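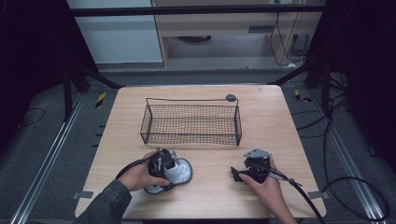 *Table session, Mon 31 January: both hands busy, wire basket at the back*

Minutes of the packing table meeting, Wultthorpe, typed up by me (Folasade Bako) with cold coffee and bad handwriting to work from.

Present: me, Dirk Verschueren, and the two people from the Talberg office, who had to leave early for their train.

**1. Last time's notes**

Passed with one fix. I'd written that we ordered 34 wire baskets in November and Dirk pointed out it was 30. He's right, I checked the slip. Sorry, all!

**2. The basket**

We spent way too long on this one (my fault, I like the basket). It's the black mesh kind with the handle over the top and the round gray knob on the end. Dirk thinks the handle gets in the way when you're putting flat things in. I think you just fold it down, but then we couldn't agree on whether it folds, so I'll ask Sotidier. For now it stays at the back of the table, empty at the start of every round.

**3. Insoles**

The long discussion! Talberg would like them laid flat near the front edge before they get picked up, textured side facing up. Dirk would start them further back so there's less reaching over. We're trying it Talberg's way for two weeks and then we'll look again.
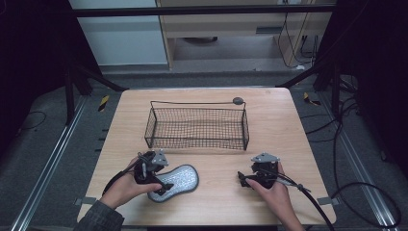
*Insole-shaped piece flat on the table, speckled side up*

I said the gray ones are easy to spot on the pale wood and everybody seemed happy with that, so no cloth on the table. Nic Giolla has quoted us for 192 more, and Dirk wants to see the price in writing before we say yes.

**4. The table**

Dirk likes the small gray pieces along the front edge and wants them left alone. Please don't take them off when you're wiping down, and please keep mugs on the side shelf (yes, that includes me).

**5. To do**

- Folasade: write to Sotidier about the handle
- Dirk: get the written quote from Nic Giolla
- Talberg: send over their layout sketch, the newer one with the basket drawn in

Next meeting is the same time in two weeks, and Dirk is bringing the cookies.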